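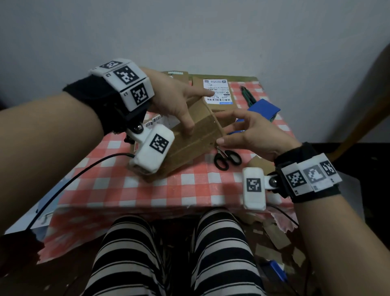 Packing table, small box, utility knife to hand.

Ticket: small boxes reopening at the flap
Opened October 14, 2024 by Bronwyn Pearce
Reading time: 2 minutes

We use cookies to remember your preferences. Accept / Manage

Reported by Lindley returns desk. Small boxes are reaching them with the top flap lifted along one side. They say the tape is faulty and want us to change supplier. Status: open.

Neville Ellwood
I'm not convinced it's the tape. Doolan have sent us the same stuff since March and the big cartons aren't coming back open. If the glue were bad I'd expect trouble with every size. Has anyone looked at how the small ones get closed?

Bronwyn Pearce
Lindley were quite firm about it. They sent two boxes back and the tape peels off in one go, with brown fluff on the sticky side.

Neville Ellwood
Brown fluff is cardboard. So the glue held and the top layer of the box came away with it. That sounds to me like a complaint about the box, or about somebody stretching the tape tight over a flap that wants to spring up. Are these the reused boxes from Fergate?

Tayla Katene
Some are, yes. We cut down whatever is in the flat stack at the back of the table. I fold the flap, hold it with my right hand and tape with my left. On the small ones I go right round.

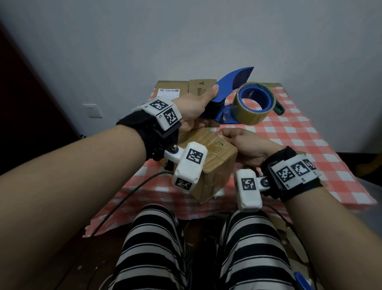
Going right round uses a lot of tape and I'd like to know what it's meant to achieve. If the first strip is down properly, a second layer only hides it. If it isn't, you've now got tape stuck to tape and a flap still pushing from underneath. Could you do a few with one strip along the join and one across each end, and rub them down with your thumb before letting go?

Slamet Mangundap
Kuton sell a stronger tape, 200 rolls minimum. They reckon it would cure this.

Neville Ellwood
They would reckon that. No order until we've tried the free things first.

Sivaprasad Naidu
Crease matters too. If the fold has gone soft or been bent the wrong way, the flap never lies flat. I score mine lightly with the back of the knife and it stays down on its own.

Tayla Katene
Tried both on this afternoon's small boxes. Scored ones sit flatter. Can't say more than that until Lindley have had them.

Neville Ellwood
Fine. Leaving this open. Bronwyn, please ask Lindley how they stack them at their end, and whether anyone there picks them up by the flap.

Bronwyn Pearce
Asked. No reply yet.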